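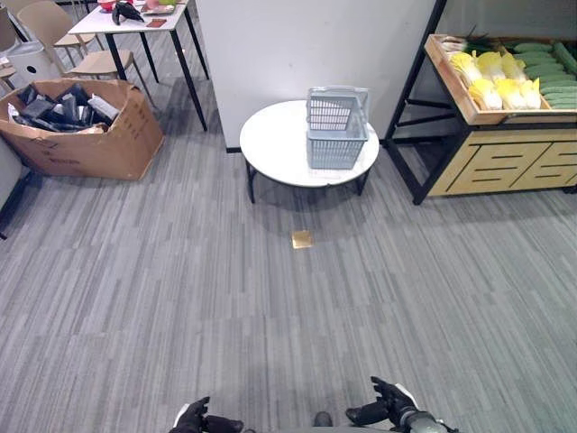

About Jestura

We're a small packing and sorting business. Things come to us in big jumbled boxes and go out again in neat ones, with the right label on. That's most of it really. If you want the longer version keep reading, if you just want a price the phone is quicker.

How we started

Shahnaz Pramanik set Jestura up from her spare bedroom. She was selling socks and scarves online and spent more time bagging than selling. Then a friend asked if she'd bag hers too. Then the friend's sister. Bedroom full, landing full, husband not speaking to the boxes.

First proper customer was Howlader, who do school and work clothing. They sent 930 pieces in one go with no list. Took us 4 days. We asked for a list the next time. They're still with us and the lists are very good now.

What we do

Unpacking mixed deliveries and sorting them by size, colour, style, whatever you need.
Checking against your order sheet. Missing things, extra things, wrong things, you get told the same day.
Re-bagging where the bag has split or the sticker has come off.
Picking and packing single orders for your customers.
Returns. Nobody likes returns. We don't mind them.

What we don't do: food, glass, anything with a battery in it, anything over what one person can lift comfortably. Please don't send us paint. Someone sent us paint.

How a job goes

Your box comes in and gets opened on the floor, next to a table. We don't tip it out. Items come out by hand, a few at a time, and go in a basket. Shopping baskets, the ordinary plastic sort with a handle. We tried trays, too shallow, and we tried crates, too heavy once full. Baskets are cheap and they stack and you can carry one and still open a door.

Basket goes on the table, contents get checked off against the list, then bagged up or shelved. Next basket. One customer's goods on a table at a time, that's a firm rule and it came from an afternoon in our second year when two lots of black leggings met each other. Both were flat packed. Both in dark bags. Never again.

Anything we can't match goes in the query pile and you get an email with a photo. If we don't hear back we ring. If we still don't hear back it sits in the query pile with your name on it until you do answer.

Busy weeks we get through around 3,000 items. Quiet weeks a lot less, and that's when the shelves get relabelled.

The rooms

We moved into the Jamum building two years ago, ground floor at the back. It used to be offices, so it's carpet instead of concrete. We thought we'd hate that. Turns out it's kinder on the knees and if something gets dropped it doesnt crack. Needs a lot of hoovering, mind.

Light tables in the sorting room because most of what we handle is dark clothing and you can't see a black sock on a black bench. Round ones where we can, you can get at them from any side and no corners to catch your hip on. Heavy benches are in the packing room next door with the tape and the scales.

Who we are

Shahnaz runs the place, does the quotes and still packs in November when it all goes mad. There are 14 of us now, mostly part time, mostly local. A good few started as Christmas help and stayed. School hours are fine. We'd rather have someone careful for four hours than someone rushing for eight.

No experience needed to work here. You do need to be able to read a size label and tell navy from black, which is harder than it sounds by about three in the afternoon.

Who we work with

Small shops and online sellers for the most part. Howlader for clothing, Nulumov for tights and gloves, plus a changing crowd of people who sell from home and have run out of home. No minimum order. One box is fine. If it's one box and you live close by you can bring it yourself and have a cup of tea.

Please tape your box properly, write your name on the outside and put the list on top, not at the bottom. Old boxes are OK as long as you've crossed out the old address.

Visiting

You're welcome to come and look round before you send anything. Ring first so there's somebody free to show you. Entrance is round the side of the Jamum building, past the bike rack, grey door, the bell works but give it a good push. Parking for two cars and a van if the van is friendly.

Prices are per item and depend on what it is, so tell us roughly what's in the box and how mixed up it is. Be truthfull about the mixed up part, we'll see it anyway when we open it.

Page last updated 29 October 2023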